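Oltero desk lamp with power strip base: review

Reading time: 2 minutes

By Marloes Nijs

I wanted one thing on my desk instead of three. Until this spring I had a clamp lamp, an extension block on the floor and a mug full of pens, and the cord from the block was always under my chair. The Oltero combines all of it: an LED lamp on a gooseneck, a cup for pens, and outlets in the base. I bought mine from Van Hecke for 70 euros and have used it nearly every day for 5 months.

Setup took a couple of minutes. The neck pushes into the top of the body and the cable comes already attached. The leaflet is thin and the drawings are small, but there is little to get wrong.

The light is good for the price. It is even across a page and I don't get the hard shadow of my hand that the old clamp lamp gave me. On the highest setting it is too bright for evening reading, so I leave it one step down. My sister has the Zetau lamp, which has a warmer light, and I like hers better after dinner. For drawing or cutting paper I would take the Oltero.
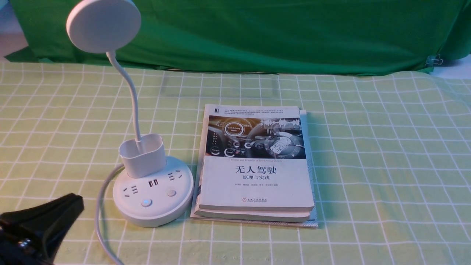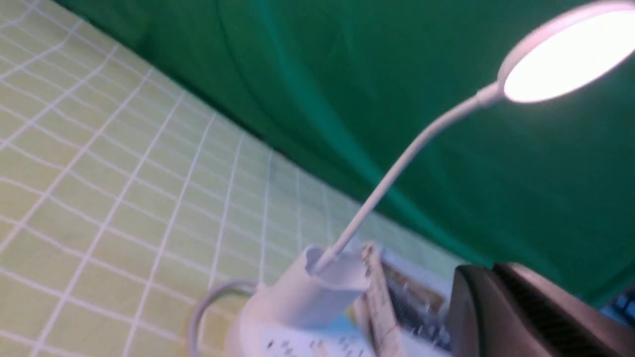
My main worry before buying was the neck, as thin ones tend to sag. After five months mine still stays where I put it, with one small exception: if I pull the lamp all the way forward, it creeps down a little over an evening. The collar where the neck meets the head feels solid, and the round head is light enough that the base doesn't tip. I usually bend the arm over to one side and work under the disc. It would be nicer with a longer reach. To light the far side of a large cutting mat I have to move the whole base, and then the cable has to come along too.

The outlets are the reason to buy it. I keep a laptop charger in one and use the USB ports for my phone and headphones. Charging over USB is slow – fine overnight, annoying if you need to leave in an hour. Large plugs are a problem if they stick out sideways.

The pen cup is useful but small. Scissors make it crowded, and a long ruler leans against the neck and gets in the way, so mine lives beside the lamp.

I also looked at the Cisturon, which has a heavier foot and no outlets. If you already have sockets at desk height, get that one. I don't, and I'm keeping the Oltero.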